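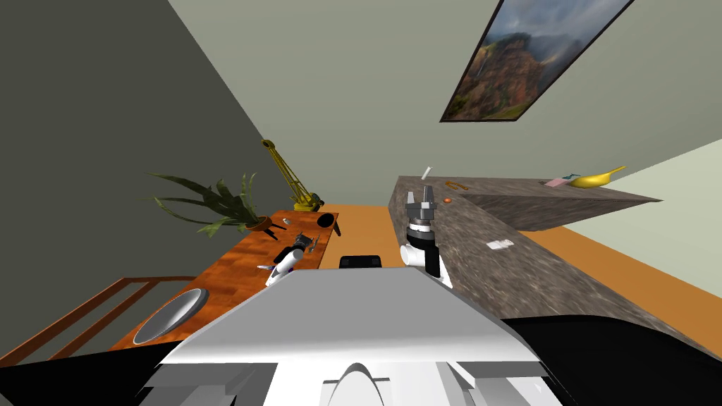 Setico Room Planner: A Buyer's Review

Stoltport, September 2020

We run a small workshop in Stoltport that is planning to buy a two-armed mobile robot for household handling work: clearing tables, putting things away, moving small items from one surface to another. Before spending anything on hardware I was asked to look at software that would let us try the job in a simulated room first. I settled on the Setico Room Planner and have used it for 73 hours. This review is about whether it helps with a purchase decision. I am not reviewing it as a programming tool.

What it costs

The one-year license was $1,871 for a single seat. That includes the room library, a set of generic robot bodies, and email support. It does not include the import module for your own floor plans, which is sold separately. We did without it. Lyle Alcantara, who keeps our equipment budget, put the license under planning costs and charged it against the robot line, and I think that is the right place for it. If you put it under software it will look expensive. Next to the price of one arm it is small.

There is a 15-day trial. It is the full program with saving turned off, so take notes as you go.

Setting up

Installation took one morning. The program wants a decent graphics card, and on our older office machine it would open a room but moved too slowly to be useful. Budget for a computer if you don't have one that can handle it. The manual covers the menus well and says almost nothing about units, so check early on that you are working in inches or centimeters and stay with it.

The rooms

The stock rooms are better than I expected. The one I used most has a wooden table on one side and an L-shaped counter with a speckled gray stone look on the other, with a strip of orange floor between them. There is a potted plant on the table and a plate close to the edge, and small things are scattered over both surfaces, down to a banana at the end of the counter. A black cup lies on its side on the table. I liked having clutter in the room from the start. An arm that has to get past a plant with long leaves tells you more about your choice of arm than one working over a bare surface.

Lighting is plain, and the walls are flat color. None of that mattered for our purpose.

Checking reach

This is the part I would pay for again. You can drive the robot's view yourself and see what it would see over its own front housing, with one arm out over the table and the other up by the edge of the counter. We had been leaning toward a short-armed model, the Schumacher, on price. I entered its published arm lengths on one of the generic bodies and tried the far end of the table. It could get there only with the base pushed up against the table edge, and from there the other arm had very little room to turn. A longer arm costs more, so we have moved that money in the plan and dropped a second set of grippers to pay for it.

The view can be tilted a long way in any direction. It takes practice, and there is a reset key you will use often.

Checking grip

Less useful. The gripper closes on things and the program reports a hold or a miss, but I would not buy a gripper on the strength of it. Flat items, such as a card lying on the counter, gave different results from one run to the next with the same settings. Support answered my question in two days and said contact settings for thin objects are being worked on. Plan to test grippers with real ones on loan. Da-eun Noh arranged that for us through a dealer in Stimuddale, and we set aside a separate amount for shipping and deposit.

Reports

You can export a list of reach results with the base position for each. It comes out as a plain table and opens in any spreadsheet. There is no field for price, so comparing cost against reach has to be done by hand. For a program sold to buyers I think that is a real gap.

Good points

Rooms come furnished and cluttered
Reach checks are quick to set up
Export is simple
The trial is long enough to decide

Bad points

Grip results on thin objects can't be relied on
Floor plan import costs extra
No cost fields in the reports
Needs a good graphics card

Would I renew?

The license runs out before our second purchase round in February of the following year would be finished, so we will need to decide. I have asked for a quote with the import module included. If you are buying one robot for one room, a single year is enough. Do the reach checks first, write down the base positions, and bring the list with you when you talk to the dealer.

Rating: 15 out of 20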